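Saturday, March 18, 2023
By the Sumberg bench desk

The Doditz desktop kit is sold as a first build for people who have never opened a computer. The box promises a working machine in up to 2 hours. I was doubtful before I opened it, and I still am.

The case is decent. There is room to get your hands in, the panels line up, and 13 screws more than I needed came in the bag. The manual is another matter — it spends a page on the carry strap and two lines on fitting the processor.

The board is a plain green one with a row of black memory slots that have white latches at one end. The socket keeps its light grey cover until you are ready, and a thin metal lever runs down the side. Leave both alone until you have read something better than the manual.

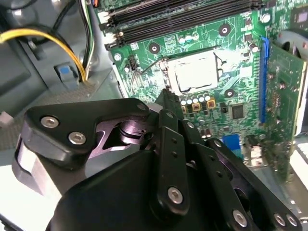
Tolentino disagreed with me over the lever: it is meant to feel stiff, and anyone who has done one before won't give it a second thought. Fair enough, but this kit is aimed at people who haven't.

At 270 pounds it costs more than the Faso set, which was 200 last July and had a proper guide. I'd wait for a sale.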